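Borrowing for a small bakery: what the year looked like

I said in October that I would write up the loan once it was all done, and a few people have asked since, so this is the long version. Skip to the bit about fees if that is what you came for.

The bakery is called Stomby. It is one unit on a parade of shops, with a counter at the front, a kitchen behind and a yard we share with the dry cleaner. We make pies, tarts and a small range of bread. We had been going for four years when the second-hand deck oven started tripping the electrics, and the engineer told me the repair would cost more than the oven was worth. I had some savings in the business account but not enough to replace it and still pay the quarter's rent.

I had never borrowed for the business before. The start-up money was mine, from selling a flat, and I had been quite proud of owing nothing. It also meant the business had no credit history to speak of, and that caused most of the trouble that follows.

The bank

I started with the bank because that is where the account is. The online form took an evening. It asked for two years of accounts, a forecast for the next twelve months and a list of what the money was for. The answer came back the next morning and it was no, with a paragraph that didn't say why. I rang and was told that the decision was automatic and that I could apply again after six months.

I don't hold it against them particularly. The forecast I sent was poor. I had taken the previous year's takings and added a bit, and anyone looking at it could see that I had not allowed for flour or electricity going up.

The equipment finance offer

The oven supplier works with a finance company called Skaline, and they were quick. The man on the phone had a quote ready within the hour. It was 293 pounds a month over five years, with a fee at the start and another one at the end if I wanted to keep the oven. I added it up twice. The monthly figure was manageable but the total was a lot more than the oven, and it would not have covered the wiring, which had to be done first.

I kept the quote, as it was useful to have something to compare with.

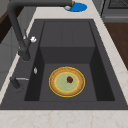

The community lender

Hernelon is a not-for-profit lender that covers our county and the next one. I found them through a leaflet in the library. They lend to businesses that a bank has already turned down, and you have to show them the refusal, so it was worth having applied after all.

The first meeting was in their office above a building society. I brought a folder. The adviser went through it page by page and sent me away with a list of what was missing: a copy of the lease, three months of till reports, proof of insurance, and a new forecast done month by month. She also wanted to know what I would do if sales dropped in the summer, which they always do with us. I had an answer to that in my head but had never written it down.

The forecast took me three weekends. What helped was splitting it by product. Pies make up more than half of our winter takings and very little in July, and bread is nearly flat all year. Once that was on paper it was obvious that even repayments through the year would leave us short in August. I asked if the payments could be lower in the summer and higher in December, and they agreed to it without any fuss. I would never have asked the bank for that.

From handing in the finished folder to getting a decision took five weeks. They have a panel that meets once a month and I had just missed one.

What it cost

The rate is higher than a bank's. I want to be clear about that, as I have seen people write about these lenders as if they were giving the money away. There was an arrangement fee of 260 pounds, taken out of the loan before it reached me, and I had to sign a personal guarantee. I paid a solicitor to read the guarantee and I would do the same again.

Set against the Skaline quote, the loan works out 2480 pounds cheaper over the five years, with the wiring included. There is no charge for paying it off early, and I hope to do that in the last year if Christmas is kind to us.

The one cost I had not planned for was the electrician finding that the supply to the unit needed upgrading. That was another 540 pounds and came out of savings.

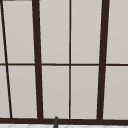
Where things are now

The new oven is a Liao, three decks, and it has been in for seven months. The bottom deck runs slightly hot at the back and I turn the trays halfway through. We can bake in two rounds what used to take four, so I start at five in the morning instead of half past three. Takings are up a little. Most of that is wholesale to two cafés that I had to refuse last year for lack of oven space.

Hernelon send a form every quarter asking for turnover and hours worked by staff. It takes twenty minutes. The adviser came out once in the spring, looked at the oven, bought a loaf and asked whether the August figures still looked right. I had to redo them slightly, as one of the cafés closes for a fortnight.

If you are thinking of doing the same, get the bank's refusal in writing and start the monthly forecast before you ring anybody. I am happy to send my blank spreadsheet to anyone who wants it. The contact form is working again.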